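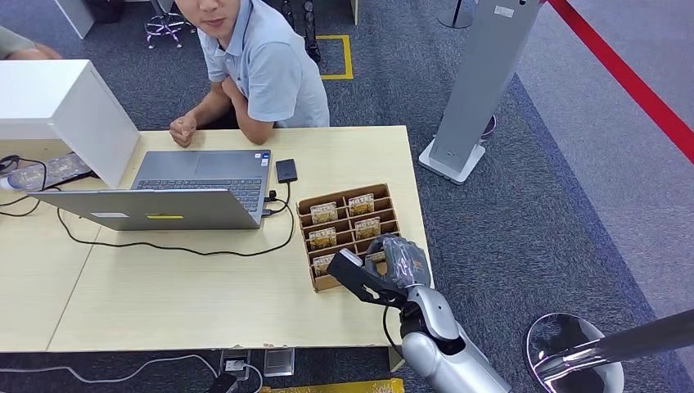 Chapter 12
Does a Place for Everything Save Time?

Most advice on shared worktables rests on one claim: give each object a slot and people will stop hunting for it. The claim is old, it sounds right, and the evidence for it is thinner than the shelf of books repeating it. This chapter asks what a divided rack, a tray or a labeled bin does for the people who sit at the table all day.

Consider the Olness office study, which we will return to in Section 12.3. Dineo Ndlovu followed 59 desks in Junavstead and logged 326 searches for small items such as cards, cables and chargers. Desks with organizers did look neater. Searches at those desks were shorter for cards, which are flat, stiff and all one size. For cables there was no difference worth reporting. A cable has to reach from one thing to another, so it lies where the work is, whatever the rack says.

Ndlovu's critics, Ferreira among them, say her desks were too tidy to begin with. That may be so. It does not rescue the stronger claim, often made by people who sell organizers, that sorting pays for itself in a week.

As you read, keep two questions apart. Can a visitor find the item? Can the person who uses it every day find it sooner than before?

Key terms: slot, home position, search time, surface load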